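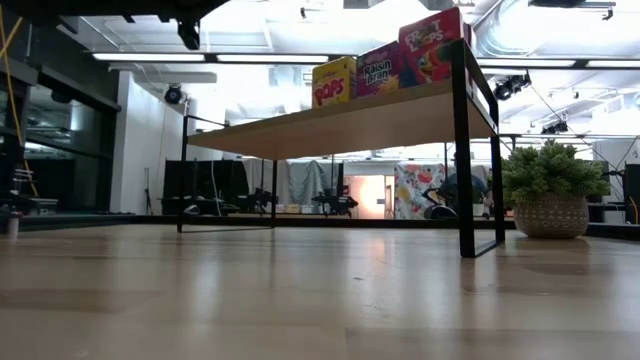

Robel Tilahun wrote to us in May that he had gone through two tins of Lernetti Floor Oil on his hallway before he read the label properly, and that the second coat, put on far too thick, took days to stop feeling tacky. He asked us to put the coverage on the product page where people would see it before ordering. It is the first item under the specifications now.

Lernetti Floor Oil, Clear Matte

A one-part hardening oil for bare or previously oiled wood floors. It soaks into the surface and leaves no film, so a worn patch can be sanded and re-oiled on its own without stripping the room. Do not use it over varnish or polyurethane. It will sit on top and stay sticky.

Specifications
Coverage: one 1000 ml tin does 139 square feet, first coat, on sanded softwood
Coats: 2 on new wood, 1 for maintenance
Wipe off excess: within 20 minutes
Second coat: next day
Finish: matte
Color: clear (also sold in Merncombe White and Merncombe Smoke)
Cleanup: mineral spirits

How to apply

Vacuum the floor twice, the second time across the boards. Stir the tin well and scrape the bottom -- the matting agent settles and the last third of an unstirred tin will dry patchy. Pour a little into a tray and spread it with a short-nap roller or a white pad, working two or three boards at a time from wall to wall. Buff off whatever has not soaked in with a clean cotton cloth. If the floor still looks wet after buffing, there is too much on it.

Keep shoes and furniture off until the day after the last coat. Rugs should wait two weeks.

Oily rags can catch fire on their own as they dry. Lay them flat outdoors or put them in a metal can of water with a lid. Do not leave them in a heap or drop them in the trash.

Care

Sweep or vacuum as usual. For washing, use Wotgate Wood Soap, one capful to a bucket, and wring the mop out hard. Steam mops will lift the grain. A busy kitchen may want a fresh coat every year, bedrooms much less often.

Ordering

Sold by the single tin or in a case of six. Tins ship by ground only. The white and smoke tints vary slightly between batches, so order enough for the whole room at one time -- the batch number is printed on the lid. Unopened tins can be returned to the Nigatu warehouse with the original receipt. Tinted tins mixed to order cannot.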